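Acceptance

The kit came in two cases. Lizeth Huamán signed for them and checked the contents against the packing list: two hand-held grippers, four marker cubes, one calibration card, one charger, one printed manual. The manual was in its third revision. The product was called the Grevel Pair, and Hoshino wanted to know whether to order more of them.

Hoshino rented tableware and furniture for receptions. It set tables, cleared them, and set them again in another building. Hideaki Ogura, who ran the warehouse, believed that a machine could be taught to do this. Lulico sold the machine. Grevel sold the grippers that a person held in order to teach it. Lizeth wrote the reports that decided which invoices got paid.

Her instructions ran to one page. Record 900 demonstrations of table setting with the kit. Note failures. Recommend or do not recommend.

She did not do the demonstrations herself. Hoshino sent Setsuko Fujimoto, who had set tables for the company since before it had a warehouse, and her daughter Miyuki, who had set them for one August and then gone to study accounting. Setsuko read the manual from front to back, including the section on battery disposal. Then she picked up both grippers and closed them on the air a few times.

"The left one is slower," she said.

Lizeth measured the closing force of each. The left trigger needed more force than the right. She wrote this down as item one.

They worked at the round table by the blinds. The task was cups, flowers, one framed card. Everything had to be moved, placed, and moved again from a different start.
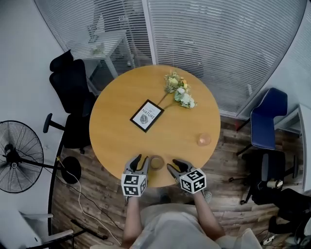

Item two was the cups. The finger pads held glass well when the approach was level and poorly when it came from above. The manual recommended an approach from above. Setsuko ignored the manual after the first hour, and her failure count dropped. Miyuki followed the manual, and hers did not.

"Which of us is the machine supposed to copy?" Miyuki asked.

"Both," Lizeth said. "The software weights them."

"By what?"

Lizeth looked it up. The software weighted them by smoothness of motion. Setsuko's motion was not smooth. She brought a cup quickly to within a finger's width of where it belonged, stopped, and then finished the placement so slowly that the software marked the end of the recording as idle time and trimmed it. In most of her demonstrations, the cup was never put down. It approached the table and the file ended.

This became item three. Lizeth wrote to Grevel support and received an answer the same evening from Masaru Tsuji. He explained that idle trimming was a feature called Tetomness, that customers liked it, and that it could be switched off in a menu he would describe if she wanted. She wanted. The menu was four levels down. The setting did not survive a restart, so she put a note on the charger.

The trimmed files could not be restored. They started the count again from zero.

Setsuko did not object. She asked only whether the earlier ones had been kept anywhere, and Lizeth said they had, without their endings.

"Then it has learned to almost put things down," Setsuko said.

"It hasn't learned anything yet. That's a later stage."

"Good."

By the second week the work had a rhythm that Lizeth found easy to log. Charge, calibrate, record, reset. Tracking was lost when a cube turned its printed faces away from the camera, and it came back when the cube turned around. The gripper cameras had a very wide view and took in most of the room along with the task. Reviewing footage, Lizeth learned the ceiling pipes well enough to draw them.

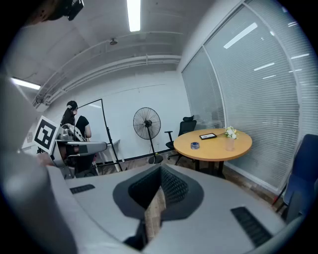

At demonstration 636 the left trigger spring failed. Setsuko set the gripper on its case and said nothing, having already said it. Grevel shipped a replacement in three days. The replacement closed with the same force as the right one, and Setsuko's first ten recordings with it were bad. She had been compensating. She had to stop compensating, and this took her most of a morning. Lizeth entered it as item four and could not decide whether it was a fault in the product.

Ogura telephoned to ask how it was going.

"The hardware is adequate," Lizeth said. "The defaults are wrong."

"Is that a yes?"

"It's a yes with a page attached."

He asked her to keep the page short. She kept it to four items, dated it 12 May 2018, and recommended purchase on condition that idle trimming be shipped switched off. Under remarks she wrote that operators should be selected for skill at the task, and that smoothness was a poor measure of it. She read the sentence twice and left it in.

Setsuko was still recording when the report went out. Twelve demonstrations remained. She brought the cup across, stopped above the wood, and lowered it, and Lizeth let the file run until the fingers had opened and moved clear.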